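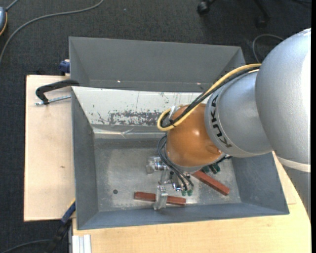
Spendenbrief analysieren - wie viel Bildbeschreibung ist zu viel?

Hallo zusammen, ich sitze an einer Hausarbeit für Deutsch (Oberstufe) und vergleiche zwei Spendenbriefe. Einer kommt von der Kinderhilfe Kashyap, der andere vom Brunnenprojekt Skulutar. Das Thema macht mir riesigen Spaß, ich hätte nie gedacht, dass in so einem Brief derart viel drinsteckt! Allein die Anrede: Kashyap schreibt »Liebe Freundin, lieber Freund«, Skulutar fängt gleich mit einer Frage an (»Wann haben Sie zuletzt den Wasserhahn aufgedreht?«).

Mein Problem ist der Umfang. Erlaubt sind 2.500 Wörter, ich bin bei 2.473, und der Schluss fehlt noch komplett. Davon gehen 976 Wörter nur für Layout, Schriftgrößen und die Fotos auf den Briefen drauf. Kann ich da kürzen, ohne dass es Punkte kostet? Und muss ich beide Briefe getrennt behandeln oder darf ich direkt vergleichen? Abgabe ist im Februar.
Grakeck

Narendra Mittal
Tolles Thema, und die beiden Anreden sind ein Geschenk! Ich habe viele solcher Arbeiten gelesen und würde ganz klar beim Layout kürzen. Geh jeden Satz durch und schau, ob darin eine Wirkung vorkommt. »Die Überschrift ist rot und fett gedruckt« bringt dir allein fast nichts. »Die rote Überschrift zieht den Blick auf das Wort heute und macht die Spende dringend« ist schon Analyse, und viel länger ist der Satz auch nicht.

Zum Aufbau: direkt vergleichen, unbedingt! Nimm dir vier Gesichtspunkte vor, zum Beispiel Anrede, Erzählperspektive, Umgang mit Zahlen und die eigentliche Bitte um Geld, und behandle unter jedem beide Briefe. Bei getrennten Blöcken schreibst du vieles doppelt, und der Vergleich landet dann gequetscht auf der letzten halben Seite. Schau dir auch mal die Pronomen an - wer ist »wir«, wer ist »Sie«, und wann kippt das? In Spendenbriefen passiert das gern kurz vor dem Betrag, und darüber lässt sich wunderbar schreiben.

Für den Schluss würde ich 200 Wörter freihalten. Sag darin, welcher Brief dich eher überzeugt und woran das sprachlich liegt. Zitate bitte kurz halten, oft reichen drei oder vier Wörter mit Zeilenangabe.

Warnden
Bei uns war die Wortgrenze ganz streng, ich hatte 2.486 und das ging gerade noch durch. Frag nach, ob Zitate mitzählen! Bei meiner Lehrerin zählten sie nicht, das hat mich gerettet. Layout hatte ich nur eine halbe Seite und trotzdem eine gute Note.

Grakeck
Danke euch beiden, das hilft mir enorm! Habe gestern Abend gleich umgebaut und aus dem Layoutteil erst mal 6 Absätze rausgeworfen. Das mit den Pronomen stimmt auch noch: Bei Skulutar heißt es im ganzen Brief »die Familien«, und im Satz mit dem Überweisungsträger steht plötzlich »wir alle«. Daraus mache ich jetzt einen eigenen Abschnitt. Wegen der Zitate frage ich in der nächsten Stunde nach.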